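Stop making the gripper smarter and go make a bed

I've been building grippers at home since April, and my opinion gets stronger with every bracket I screw on: hobby people spend way too much on motors and way too little on fingers. 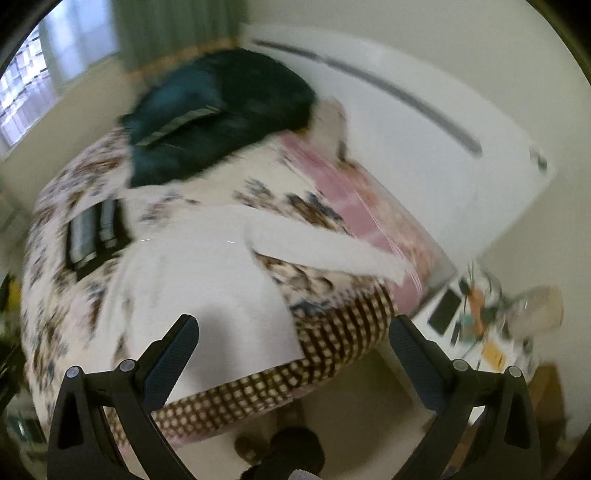
Frida Brøndum thinks I have this backwards, and she wrote to tell me that fingers are the cheap part, anyone can reprint a finger in an evening, and without decent control the best pad in the world just drops things more gently. Fair! I laughed. But I still think she's wrong about the order.

Try bedding. A quilt has no edge a gripper likes, a sheet folds over itself the second you touch it, and a pillow squishes away. Two curved fingers with a textured pad on the inside, held in my own hand, taught me more about cloth in one evening than all the tuning I did on my first arm (the Kusto, rest in pieces). My hand already has great control. So if I still can't pick up a corner of blanket with the thing, the trouble is in the fingers, and no amount of code is going to save me.

The Kusto build ate 2,145 dollars, by the way, and most of that went into joints. I could have bought a silly amount of filament and rubber instead, and I'd have gotten to the interesting problem a whole winter sooner.

Frida's other point was that a bedroom is a messy place to test. Sure it is! So is everybody's. I like a clean bench as much as the next person, but I never once needed help picking up a cube. I'm on pad number 2 now, the Bekidex pattern with the deeper texture, and next up is the fitted sheet. Wish me luck with the elastic.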